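Flendale Secondhand Toy Price List

README, version 3

Last updated Jun 27, 2022

What this is

A table of asking prices for used toys, copied by hand from shop shelves and sale tables in Flendale and Brustport. It holds more than 2,000 rows. Each row is one item or one bag of items, with the price on the tag, the town, the kind of seller and a short note on condition.

Please read the next part before you use any of it. People have been quoting version 2 as if it told them what toys are worth, and it can't do that. A tag is what a seller hopes for. I have no record of what anyone paid, and I doubt that most of the higher tags were ever met.

Columns

item: a few words, lower case
price: as tagged, no haggling
town: flendale or brustport
seller: shop, yard sale, church sale, other
sold_by: piece, bag, box, weight
condition: good, fair, poor, unknown
note: free text, often blank

The condition column is the weakest of the lot. "Good" was whatever the person holding the clipboard thought good meant, and Kayode Danladi and I disagreed often enough that I would not build anything on it. If you need condition, drop the Brustport rows, where he and I took turns and didn't mark who wrote what.

Building bricks

Bricks make up 850 rows, far too many for a list that claims to cover toys in general. They are also the hardest to compare. One seller prices by the bag, the next by the piece, and a third has a box marked "assorted" with no size given. Large bricks for small children and the ordinary small ones were put under a single item name in version 1. I have split them where the note allowed it - 400 rows could not be split and are marked "brick, size unknown". 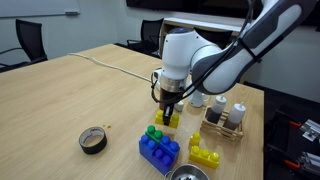
Kayode wrote back that the split was a mistake, that buyers at the yard sales never asked about size and went by how full the bag looked, and that I had swapped one bad column for two. He may be right about the buyers. I still think a large brick priced by the piece and a small one priced by the piece should not share a line, and they won't in this version.

Known problems

Prices from January are low across the board. I don't believe in a winter slump; we only visited the church sales that month.

Anything tagged "vintage" should be treated as a plain used toy. The word added to the price and told us nothing about age.

The Yen and Nudance rows are the two shops' own shelf lists, typed in as received. We didn't check them against the shelves.

Missing prices are blank. A zero means the tag said free.

Use

Fine for practice with messy tables, or for a rough look at how sellers label things. Please don't use it to set prices, settle an insurance claim or argue that toys cost more in one town than the other. The visits were not evenly spread and no amount of averaging will fix that.

Corrections go to Yolanda Herrero. Include the row number and the old value, or I can't do anything with them.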